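Robots and Everyday Work
Handout 6: Chores, benches and the gap between them

Reading for this handout: course reader, section on grasping. Bring your notes from Handout 5 (grippers and suction) to the seminar.

1. The question

The question for this part of the course is a narrow one. Can a machine do household chores, or the small hand jobs of a shop floor, well enough that a person can leave it alone? "Well enough" and "leave it alone" are both part of the question. A machine that clears a table with someone standing by to catch the glasses has shown that the motion is possible. It has not taken the job off anyone's hands.

2. What is already done by machine

A good deal of housework was automated long ago, by changing the job. A washing machine does not scrub a shirt on a board. A dishwasher does not hold a plate. In both cases the work was moved into a closed box where water does it, and the loading and unloading were left to people.

Factories went the same way. Welding, spraying and stacking are done by arms because the part arrives in the same place each time. The Andberg packing line, which we used as a case in Handout 3, has 28 stations. Two are still worked by hand: one where soft bags are turned the right way up, and one where odd returns are sorted. Both have been reviewed for automation twice and left as they are.

3. Why the leftover jobs are hard

Loading, unloading, tidying and sorting have some things in common.

Objects vary. A kitchen holds thin glass, heavy pans, cloth, and things with food stuck to them. The grip that suits one will break or drop another.

Positions vary. Nothing is put back in quite the same spot.

Objects touch each other. Lifting a bowl from beside a full cup is a different task from lifting a bowl on its own, even though the bowl is the same.

Mistakes cost more than the job is worth. A person who knocks over a drink wipes it up. A machine that knocks over a drink has usually made a new job it cannot do.

4. Counting success

Be careful with success rates. Suppose a system picks up a cup correctly 499 times in 500. That sounds finished. Now suppose clearing up after a family meal takes 200 separate picks and placements, and each has the same chance of going wrong. The chance of getting through the whole job with no fault is 0.998 multiplied by itself 200 times, or a little over two in three. One evening in three, something is dropped or left behind.

Work the sum again for a rate of 98 in 100 before the seminar. The answer is worth seeing for yourself.

When you read a report, write down how many trials were run, who reset the objects between trials, and whether the objects had been used in training. The Rosis report gives all of these. The Okine one gives only the first -- bear that in mind when you compare their tables.

5. Table objects as a test

Many groups work with cups and bowls, as they are cheap and every reader knows how they should be handled. A straw is a useful addition. It is light, it can lean or turn, and it sticks up into the space a hand has to pass through. 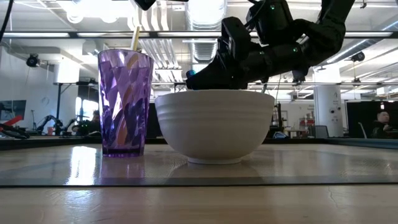 Iolanda Meireles objects that tests of this sort measure the wrong thing. In her view a household does not want a bowl moved, it wants the table cleared by the time somebody needs it, and a slow machine that gets every bowl right may still be no use in a home. Speed and interruption should be scored along with the grip, she argues, and a child walking in halfway through should be part of the test.

Rongrong Hou's answer, in the Gu seminar notes, is that the short tests have to come first -- a system that fails on one bowl will not be improved by adding a child. Both positions are set for discussion. You should be able to argue either.

6. For the seminar

Choose one chore you do at home in January, when windows are shut and washing dries indoors. Write out each separate movement of the hands. Mark the ones where you feel for something without looking.

Then mark the points where you would stop and fetch another person. Keep the list to one side of paper. We will use it again in Handout 7, on cloth and folding.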